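We use cookies to keep this site running. Accept | Manage

Looking after the family Bible

My gran's Bible came to me in May with a cracked spine, jam on Psalm 43 and about a century of pressed flowers down the middle, and I've learnt a fair bit since (mostly by getting it wrong first!). 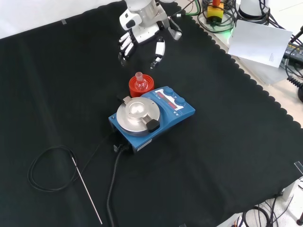
Last changed: 1/22/23

Start with the dust. Hold the book shut and go along the top edge with a soft, clean paintbrush, working away from the spine. Then open it a few pages at a time – please don't force it flat, prop both covers on rolled towels.

Musty smell? Stand it in a lidded box with an open bowl of bicarb next to it, never on the pages, and leave it for roughly two weeks. Mine took longer, and I did keep lifting the lid to sniff.

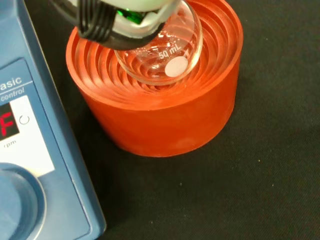

The flowers I moved into an envelope tucked in with the christening cards, because they'd stained half of Ruth brown. And no sticky tape on torn pages, ever! I used it on Gran's family tree page and I could cry.

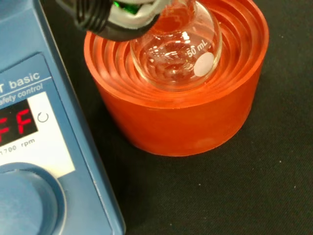 Akosua Appiah: Does the bicarb work on hymn books too? Ours smell of the vestry cupboard.

Mansa Osei: It did on mine, but I had to do it twice.

Zulmira Cardoso: Too late on the tape, sadly. All over Genesis.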